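Category: Arm 2 / Disassembly trials / Open tickets

Ticket 404: CPU pick fails at socket, seating check disagrees with wrist view

Opened by Macarena Villanueva. Assigned to Malcolm Clegg.

Problem: on the tower disassembly task, the policy reaches the socket and then stalls above the board. The Kikwood run was trained on demos from both views, wrist and fixed. The Ashworth run used the fixed view only. Ashworth doesn't stall, but it closes its fingers too early and grabs air.

Saturday, first go. Re-ran the hand-eye calibration and loaded the old offsets for comparison. No change in the stall. Gripper opens and closes on command, so I'm ruling out hardware for now.

Second go. Replayed 45 logged attempts offline and marked where each one stopped making progress. Most of the Kikwood stalls start once the fingers get below the rim of the case. My guess is the wrist view changes so much over the last bit of travel that the policy treats it as something it hasn't been trained on. The sheet metal throws a fair bit of glare too, and that won't be helping.

Also found that the socket state label was only being written once, at the start of each episode. The model was told "occupied" all the way through, including after the processor had been taken out. That's a labelling fault and it affects both runs. 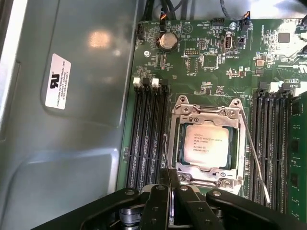
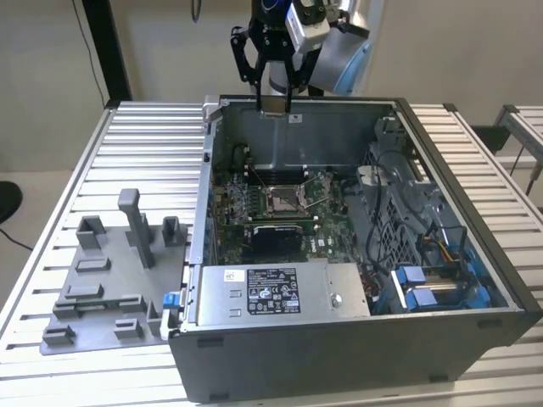
The processor is in the socket in the wrist view, and the socket is empty in the fixed view.

Malcolm, comment: agree on the label. Please write it per step from now on and relabel the old episodes — the Bakora script can do it if you point it at the right folder. Don't retrain until that's finished. I'd also like the two runs compared on the same starting poses, as the last comparison used a different set for each and I don't trust the colour of that result.

Macarena, reply: relabelling is going now. Starting poses are fixed and saved with the Getberg config. I've left the approach speed alone so we only change one thing.

Would it be simpler to drop the wrist camera and train on the fixed view alone?

It would be simpler, but the fixed view doesn't give enough detail at the socket to time the grasp, and the Ashworth run already shows that. Keep both views and fix the labels first. If the stall is still there after retraining, we'll try masking the wrist input until the final approach.

Status: waiting on relabel. Priority unchanged.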